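Clunis Storage Bins
Set-up and care guide
Issue 4, March 2021

Contents
1 Before you start
2 Placing the bin
3 First clean
4 Loading and picking
5 Marks, scratches and wear
6 Storing bins when not in use

Section 2: Placing the bin

The Clunis is an open bin with sloping sides and a flat base. It has no lid and no feet, so it takes its level from whatever it stands on. Do this section before you put anything in the bin. A loaded bin is awkward to shift and you will end up emptying it again.

You will need: a spirit level, a tape measure, a damp cloth and the pack of Grelo rubber strips supplied with the bin.

1. Clear the bench or stand and wipe it down. Grit left under the bin will grind into the base.
2. Check the surface with the spirit level in both directions. Correct any slope at the legs of the stand. Do not pack card under one corner of the bin.
3. Peel the backing from the Grelo strips and press them on to the stand, one under each long side of the bin. Leave them for an hour before going on.
4. Lower the bin on to the strips with a person at each end. Hold it under the rim.
5. Measure the gap between the bin and anything fixed near it. Leave at least 100 mm on every side.
6. Press down on each corner in turn. If the bin rocks, lift it off and go back to step 2.

Note: Stands bought from Hallgrímsson before November have a raised lip at the back. Trim the rear strip to fit inside it.

Caution: Never drag a bin by one side. The walls slope and it will ride up and tip.

Section 3: First clean

New bins carry a thin film from the mould. It is harmless but it makes small parts slide about.

1. Mix washing-up liquid into a bucket of warm water.
2. Wash the walls first and the floor last, with a soft cloth.
3. Rinse twice with clean water.
4. Dry the corners by hand. Water sits where the walls meet the base.

Do not use scouring powder, wire wool or solvent. A bin which smells of solvent should be taken out of use and aired outdoors.

Section 4: Loading and picking

Spread items over the base before you start a second layer. The slope of the walls brings things back towards the middle as the bin empties, but it will not do so if the bin has been filled in one heap at the side.

Keep long items flat. Anything stood on end against a wall will slip down sooner or later and may take other items with it. Heavy pieces go in first and should be set down, never dropped. 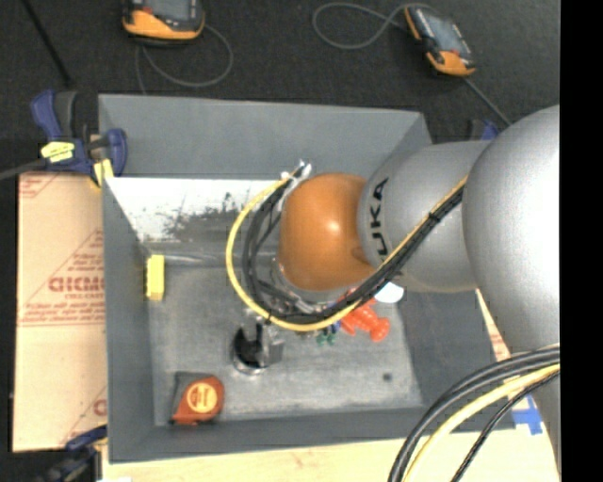 Pick from the middle outwards and take the top layer before the one beneath it. Items lying close against a wall are the hardest to get hold of, so move them towards the centre when you top up. Small flat parts are best kept in a tray of their own, as they lie tight against the base.

1. Empty the bin fully before changing to a different kind of item.
2. Tip loose dust into a bag, or use a vacuum cleaner with a brush head.
3. Run a hand along the base, wearing a glove, and remove any splinters or swarf.
4. Change the bin card.

Caution: Do not stand or kneel in the bin to reach the bottom, and do not use the rim as a step.

Section 5: Marks, scratches and wear

The matte finish scuffs with ordinary use. Light scratches and worn streaks on the base are to be expected and need no treatment. They do not weaken the bin.

Take the bin out of use if you find:

a crack of any length, inside or out
a split in the rim
a scratch deep enough to catch a fingernail along its whole length
a base that has bowed and no longer sits flat on the strips

Do not fill cracks with glue. Order a replacement, part number 2119, and send the old bin back to Skarkura in the same packaging. Replacement strips are sold separately. Please give the issue number of this guide when you order.

Note: Do not paint the bin or cover the base with tape. Both will lift and leave flakes among the contents.

Section 6: Storing bins when not in use

1. Wash and dry as in section 3.
2. Put a sheet of paper between each bin and the next, or they will stick.
3. Nest them the right way up, on a flat floor, out of direct sun.
4. Keep stacks below shoulder height.

Bins kept in a cold store should be left indoors overnight before they are loaded.

Text: Sigrún Blöndal, Skarkura. Corrections to this issue can be sent in with the order form on the last page.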